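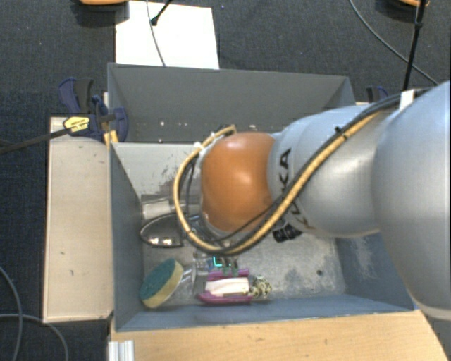 The first thing Nurhan Soylu does when I arrive is hand me a washing-up sponge. "Drop it in anywhere," she says, so I do, and then I stand back behind a strip of tape on the carpet and wait to see what the arm makes of it.

I'd come to Flasia expecting clever software and lots of people staring at screens (there is some of that). What I got was an afternoon of grey bins, cable ties and odds and ends from the kitchen drawer. The project is called Guser, and the idea is simple enough to explain over a cuppa. The arm tries to pick something up, the computer notes what the camera saw, where the fingers went and whether anything came back with them, and then it all happens again. And again! By teatime they were on attempt 1,597.

The misses get saved too, which surprised me. "If you only show it the good ones it thinks everything works," says Tamás Tóth, who wrote most of the code and eats biscuits at an alarming rate. A sponge is easy, he tells me, because you can grab it badly and it forgives you. Shiny things are a pain, and see-through things are worse – the camera looks straight past them to the metal underneath, so the arm goes for a bit of floor instead.

Every so often somebody has to stir the bin by hand and swap a few bits over, or the system gets far too used to one particular heap. I was given a go at this and took it very seriously. Nurhan told me I was arranging things too nicely. Apparently everyone does at first, so she made me tip the lot in from a carrier bag.

They want 2,686 attempts before they train the next version, and Tamás reckons they'll be there by September even with the arm off for servicing. I asked whether he ever gets bored watching it. He said he'd stopped watching ages ago and mostly listens for the clunk.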